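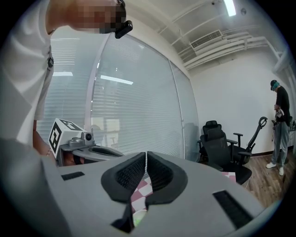

Levik Horizontal Blinds for Glass Walls
Item 657
Made to order by Moltau

Levik is a horizontal blind for large areas of interior or exterior glass. It is made for meeting rooms, workrooms, classrooms and any other room where one side is mostly glass. The slats tilt to let in daylight and cut glare, and the whole blind lifts when you want the glass clear.

On a long wall, Levik is hung as a row of separate blinds under one continuous head cover. Each blind works on its own, so the end near a screen can be closed while the rest stays open. We line up the slats at the factory, so the rows match from one blind to the next when they are all lowered.

Sizes
Maximum width of a single blind: 120 inches
Maximum drop: 120 inches
Wider walls are split into equal blinds unless you ask for something else. If your glass has uprights, send us their positions and we will put the gaps between blinds in front of them.

Colors
White is the standard color and ships first. Cream, light gray and charcoal are also available at the same price. The head cover, bottom rail and cords match the slats. Please order a sample before choosing charcoal for a sunny wall - dark slats get warmer than light ones.

Controls
Wand tilt with cordless lift is standard. A side crank can be fitted for tall drops that are hard to reach from the floor. Tell us whether you want the control on the left or the right of each blind. It can't be moved later.

Measuring
For mounting inside a recess, measure the width at the top, the middle and the bottom, and give us the smallest number. Don't take anything off for clearance, as we do that here. For mounting on the face of the wall or on the ceiling, measure the area you want covered and send the finished size. Check for door handles, latches and radiators that stick out past the glass line. Spacer brackets are available for these.

Installation
Brackets, screws and a drilling template come in the box. The screws are for wood and metal framing. Drywall, concrete and brick need their own anchors, sold separately. Two people are needed for blinds over 80 inches wide. Do not drill into the glazing frame if the glass is still under warranty - use the ceiling brackets and check with the glass supplier.

Cleaning
Close the slats and wipe them from side to side with a soft dry cloth, then tilt them the other way and do the backs. Marks come off with a damp cloth and a little dish soap. Don't use glass cleaner on the slats. If you are washing the glass, lift the blinds all the way first.

Lead time and delivery
Standard white orders leave the shop within 8 working days. Other colors take longer, and the date is given on your order confirmation. Long blinds ship in a rigid tube and need someone at the address to sign for them.

Spare parts
Replacement slats, wands, end caps and brackets can be ordered by item number. Have the label from inside the head rail ready when you call.

Goes with
Paltodine head cover, in straight and corner lengths
Nechyporuk spacer brackets, sold in pairs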